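How a Robot Learns From Examples

By Nour Nasrallah

A calculator follows rules. Someone wrote down each step, and the calculator does the steps in order. Many factory robots work the same way. They move to a spot, close a gripper, lift, and repeat.

Kitchens are harder. A spoon may be in a drawer one day and under a towel the next. Writing a rule for each case would take a very long time. Engineers use another method, called learning from examples. A person shows the robot a task many times, and a computer program looks for patterns in what was shown.

What is an example?

One example is a recording of one task from start to finish. The recording has two main parts.

The first part is video. A small camera is mounted near the robot's gripper, at the place where a person would have a wrist. When the gripper moves, the camera moves with it.

The second part is a list of numbers. The numbers say where the arm was at each moment, how far each joint was bent, and how wide the gripper was open. The video and the numbers carry the same clock times, so the program can match each picture to a position of the arm.

A video is made of many still pictures. A single one may show very little. If the arm tilts up, most of the picture can be wall and ceiling, with the object low down near the edge. If something moves fast, part of it will be blurred. These pictures stay in the recording. The program has to work with everything the camera records during the task, and that includes walls. 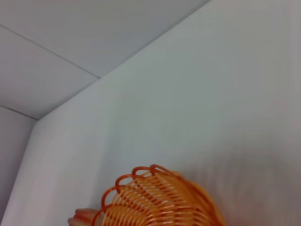 One picture from a wrist camera. The orange strainer is blurred on its right side, a sign of motion.

A strainer is a useful object for practice. It has a curved body and many thin ribs with gaps between them. Light can pass through some kinds of plastic, so the color of a strainer may look different from one side to the other. A program that has seen only solid white bowls may have trouble finding its edge.

How are the examples made?

In the Tamo project, a person called an operator guides the arm. The operator holds a set of handles, and the robot copies the motion of the handles. Each task is written on a card. One card says: "Pick up the strainer. Put it on the rack."

The operator does the task, then resets the objects and does it again. The starting place is changed each time. If the strainer always began in the same place, the program could learn the place and ignore the strainer.

The strainer task has 146 recordings. They were made by 6 operators, and each person moves a little differently. Some go slowly near the rack. Others turn the strainer early. The differences help the program learn that a task can be done in more than one way.

Checking the recordings

After recording, 2 people watch each video. They mark the moment the task starts and the moment it ends. They also write a label, such as "finished" or "dropped." A dropped object is still useful if the label is correct. A wrong label can teach the program the wrong thing.

Training and testing

Training is the step where the program studies the recordings. It looks at a picture, guesses how the arm should move next, and compares the guess with what the operator did. Then it makes a small change to itself and guesses again.

Testing comes later. Some recordings are kept out of training, and the program's guesses are checked against them. The robot is also given the real task, with no one holding the handles.

Words to know

Gripper: the part of a robot that holds things.
Joint: a place where the arm can bend or turn.
Label: a note that tells what a recording shows.
Operator: a person who guides the robot.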